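Mal-soon Lim
A small thread about the park at the end of my tram line, for people who asked me where I go on Sunday. I am writing it slowly, with the dictionary open, so please be patient.

1/ The park has a name on the map, but in my building everybody says "the Shell". My neighbours from Kolden Street come for the benches. I come for the ground. I like paving, I know it is a strange hobby.

2/ Three views, the big square two times and the path one time:
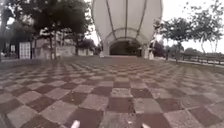
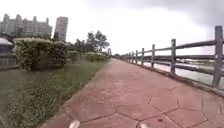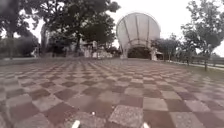 3/ The square first. It is a checkerboard, reddish brown and grey, and it goes all the way to the white shell. When you stand in the middle you cannot judge the distance. I thought it was 29 of my steps to the arch and I was very wrong.

4/ I like that the grey squares look a little rough. In my home town the main square was polished stone, and every November my aunt was afraid to cross it.

5/ The path is another thing. The lines look like broken flagstones, but it is concrete, pressed with a pattern when it is still soft. I learned the English word for this only last week: "stamped". Before, I called it "the cake path".

6/ The pink has become paler in some places. I don't mind. New pink concrete is too loud for me, and next to the grass this older colour is quite gentle.

7/ About the hedges: the big round bush on the left side of the path is my favourite. Somebody cuts it with love. The long one farther away is a lighter green, and I still don't know the names of the two plants. If you know, please write to me.

8/ A practical note. From the tram stop Trolitz it is 13 minutes on foot, or 5 if you take the small bus. The bus doesn't run in the evening – I have learned this also.

9/ Yesterday someone asked me if there are concerts under the shell. In summer, yes, a few. I went to one and sat too far at the side, so I heard mostly the trumpet. It was still a nice evening.

10/ For a walk I prefer a white sky like this one. In strong sun the squares dance a bit in front of my eyes and I get a headache.

11/ My step counter said 2,823 for the whole round, with one stop for tea from my flask. Next time I will do the other side, behind the trees, and write again if there is good paving.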